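How Does a Little Table Stove Cook Your Eggs?
A kitchen explainer for curious kids, from the Irnia children's pages

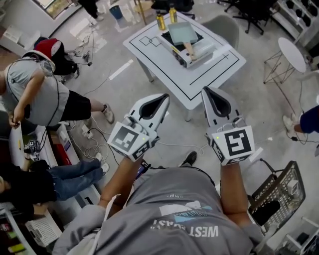

But where does the fire come from, if there isn't a pipe in the wall? A reader named Umov sent us that question, and we liked it so much that we built this whole page on it!

A big kitchen stove stays put, and its gas often comes through a pipe. A portable gas stove is small enough to carry to a table, so it has to bring its fuel along. Many of them use a metal can, tucked into a little compartment at the side. Inside the can the gas is squeezed so tightly that it turns into a liquid (squeezing does that to some gases), and when a grown-up turns the knob, a bit of it puffs out as gas again, mixes with air, meets a spark and whoosh, there's your ring of blue flame.

Now for the pan. Metal is wonderful at passing heat along, so the bottom warms up and hands its heat to the egg. Wood is slow at it, and so a wooden handle stays much nicer to hold. A square frying pan works just like a round one, by the way, and it's very handy for rolled omelets or a slice of bread.

Gas stoves are for grown-ups to light, and the kind that runs on a can belongs outdoors or in a room with plenty of fresh air. Your job can be cracking the eggs, and fishing out the bits of shell, and choosing what goes on top. We vote for cheese.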